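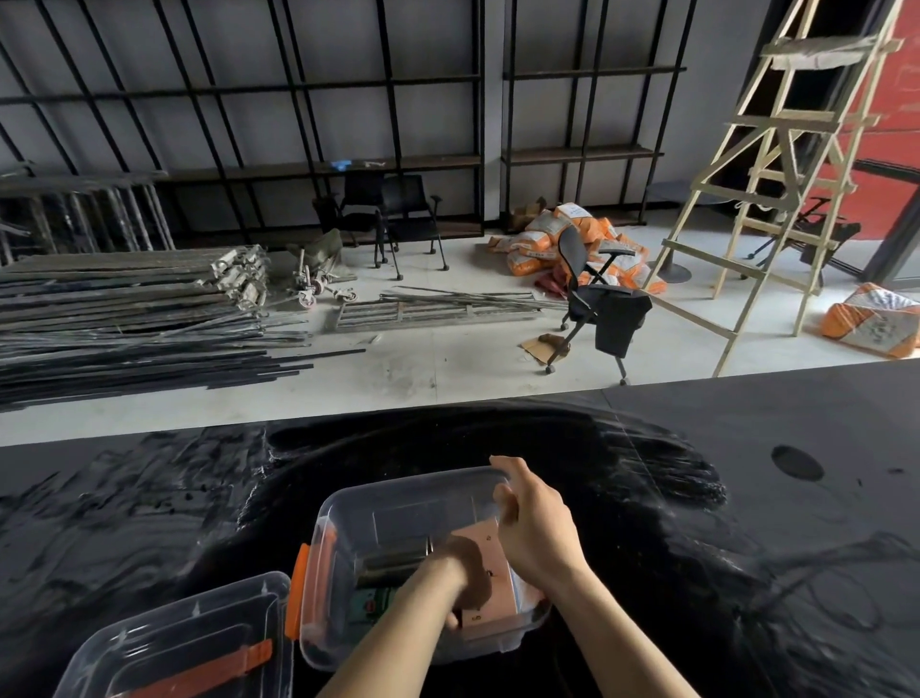 Mwajuma Muriithi says don't bother sorting by size, sort by machine. I did it by size first time round and regretted it.

Search all topics Search Go

Storing printer and scanner bits in clear boxes — what goes with what?

posted by Rodrigo Neves

Right, hope someone can help. Clearing out old office kit before we move units in May. Got clear plastic boxes with clip-on latches, the sort with a handle on the lid. So far one has a metal roller, a green circuit board and some pink card stuff all in together. Works fine until you want something from underneath, then it's hand in and rummage.

Worried about two things. The board getting scratched or zapped by the roller. And dust — bare concrete floor here, it gets in everything. The big black table I sort on is glossy and shows every smear, wiped it more than once and still streaky.

Do I need special bags? Or is it ok to wrap boards in kitchen roll? And how do I label so I know in a years time what came out of what? Budget is small, 20 quid ish if I can.

Mwajuma Muriithi

As said, by machine. One box, one machine, even if the box is half empty. Card label INSIDE facing out so it can't rub off or peel.

Boards — get antistatic bags, the silvery ones. Not kitchen roll, not bubble wrap unless its the pink antistatic kind. You can get a pack for a few quid. Fold the top over, bit of tape. Hold boards by the edges when you put them in.

Rollers want to lie flat on the bottom, heaviest thing first, boards on top. If it's a rubber coated one don't let anything press on it, it'll get a flat spot and then it's scrap. Bare metal ones just need a wipe and a bit of paper round them so they don't roll about.

I did 84 boxes this way when Urio closed their repair counter. Took ages. Only lost one box and that was the removal men.

Wellington Batista

just bin the lot mate, you wont use any of it. I kept a Skandeck feeder for years, never touched it

Raíssa Falcão

Bit harsh Wellington! Some of it sells. Check the number on the board before you chuck anything, people do want old spares.

On the dust — lids on whenever you're not in the box, and get them up off the floor onto shelving. If the shelves are the open grid sort put a bit of hardboard down or small stuff drops through. Sweeping dry just moves it about, damp the floor a little first.

For the table, warm water and a drop of washing up liquid, then a second cloth thats dry. Smears are usually too much spray. And don't put boards straight down on it — old towel's no good either, static. Proper mat if you can run to it, otherwise leave them on their bags till you're ready.

Also write the list somewhere else as well as on the box. I use a notebook, page per box. Sounds daft but you can look things up without lifting anything down.

Rodrigo Neves

Thanks both, bags orderd. Will redo the roller box tonight, and do labels as I go.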